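Tuesday, late

Spent the evening on the sourdough log again. Loaf 2 of the week used 500 g of the Prollham white, water held at the same ratio as before, salt unchanged. Bulk started at 7:10 in the morning with the kitchen at 71 degrees. By noon the dough had risen by half, which is faster than any loaf in June. I moved it to the basement, where the temperature stays within a degree or so all day, and it slowed down as expected.

Baked weight, one hour out of the oven, was 460 g for the small loaf. I did not weigh the large one because the scale battery died. Crumb was tighter at the base than at the top. I think the shaping was too loose on that side, but the seam may also have opened early. The crust was fine. Cut two slices, ate one with butter, froze the rest in pairs with paper between them.

Imani Crenshaw called at six to ask whether I still had the Undum rye from last winter. I do, one bag, unopened, and I told her she could have half. She keeps her starter much stiffer than mine and feeds it once a day. I wrote down her numbers and will try them in the small jar from tomorrow, leaving the main jar alone as a control.
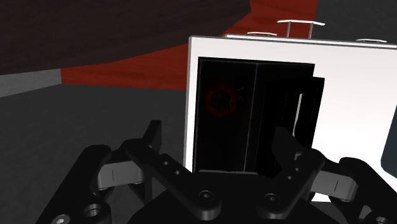
July is the problem month for the starter. At the spring setting it peaks while I am asleep and has already fallen by breakfast, so the morning reading is useless. Moved the feed to ten at night and cut the seed amount in half. I also want the marks on the jar replaced. The pencil ones have gone the way of those dark grey markings beside the red ring, stacked one over another and too dim to read with certainty, and I have been guessing at the height for a week. A strip of white tape and a proper pen should do it. Rubber band stays on as a backup.

Read the last part of the Borkow booklet on flour storage before bed. The section on humidity is useful, the one on sifting less so – the author assumes a mill in the house. Copied out the table on page 14.

To do: scale battery, tape, more salt. Split the rye and leave it on the porch for Imani. Feed both jars at ten and note the temperature each time. If the small jar doubles before six in the morning, drop the water again and start a new page.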